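The laundry lessons

At Otport, a learning system is being taught to load and empty a washing machine, one recorded attempt at a time

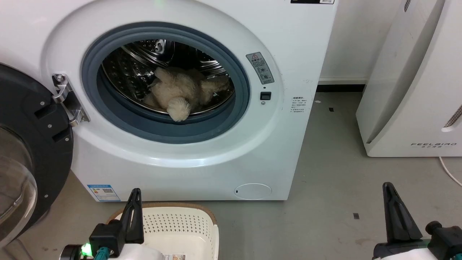 A soft toy in the drum of a front-loading washer, with the robot's two grippers in the foreground.

The washing machine at Otport is a poor test of washing and a good test of reaching. A front loader offers a round opening, a deep metal cavity and a rubber seal that catches on anything pulled across it. For a two-armed robot that has to learn from examples, those three features account for most of the difficulty and most of the recording time.

Otport collects what its staff call episodes. An episode is one complete attempt at a task, stored as video from the robot's head together with the positions of both arms and the opening of both grippers, all on the same clock. The operator drives the arms by moving a matching pair of hand controls. The system later trained on the episodes, known in the building as Skikon, sees the video and the arm positions and has to predict the next movement. It is given no model of a washing machine and no list of parts.

The task sheet for the laundry set is short. The door begins open or closed, according to the sheet. An item is in the drum or in the basket. The robot moves it from one to the other and withdraws both arms clear of the opening. An episode ends when the arms are at rest, and the operator marks it as complete, partial or failed. Partial episodes are kept in a separate store. Failed ones are kept if the operator recovered from the fault before the end, as recoveries are scarce in the complete set and the system needs them.

Soft toys came into the sheet in the second round of collection. The first round used towels, and the towels produced a narrow kind of grasp. A towel can be taken almost anywhere, so operators tended to close the gripper on whichever fold lay nearest and pull. A system trained on those episodes did the same with every object, including objects that would not fold. A plush animal has thick parts and thin parts. Gripped by a limb, it turns as it is lifted. Gripped across the body, it may be too wide for the fingers until the stuffing has been compressed. In either case the rest of it has to be brought past the seal.

The seal is where most of the partial episodes stop. Its lower rim stands in the path of anything dragged straight out, and an item resting against it must be raised a little before it is drawn forward. Operators learn to do this within an hour. The difficulty lies in getting them to do it visibly, at a speed the recording can use. A quick flick of the wrist leaves only a handful of video images between the grasp and the exit, and the lift is buried in them. The house rule is a slow lift, a short pause and then a level pull.

Position in the drum is varied by hand. Before each episode an assistant places the item according to a card, which gives a depth and a facing direction. The cards were introduced after a review of the first round showed that items left to chance ended up in much the same place: low, central and close to the opening. People loading a machine for someone else to empty will put things within reach. A system trained on the result had little idea what to do with an item at the back.

The second round of the toy set holds 207 episodes, of which 202 passed review. The five rejected were lost to recording faults: in two, the video and the arm positions had drifted apart, and in the others a hand control had dropped its signal. None was rejected for clumsiness. The reviewers do not score style, on the grounds that a hesitant grasp which succeeds is still a usable example.

Review is the slower half of the work. Each episode is watched at normal speed and then again with the arm positions plotted beneath it. The reviewer marks four moments: first contact, closed grasp, clear of the seal, and release. These marks allow the episodes to be cut into sections and compared. A reviewer takes around 12 minutes over an episode, including the second viewing. Attempts to place the marks automatically have worked for the closed grasp, which shows plainly in the gripper reading, and poorly for first contact with soft material, where there is hardly any force to read.

Lighting has been left alone. The inside of a steel drum alternates between bright metal and shadow, and the glass of an open door returns reflections that shift as the robot moves. An early proposal to fit a lamp inside the drum was dropped after a trial at Jardine, the partner site, where the trained system performed well with the lamp and badly without it. Household machines are dim inside, and the recordings are now made under ordinary room light.

Jardine runs the same task sheet on a different machine, with its door hinged on the opposite side. Its episodes are stored under separate labels and mixed with Otport's only at training. The proportion of each is still being argued over. Too little from the second site and the system reaches for the door on the wrong side; too much and its grasping inside the first drum becomes less reliable, for reasons the group has not established.

A third round is due to begin in October with two items in the drum at once. The task sheet asks for them to be removed singly. The draft cards include arrangements in which one item lies across the other, and operators have been told to take the upper one first, whichever it is, and to leave the arm still for a moment before going back in.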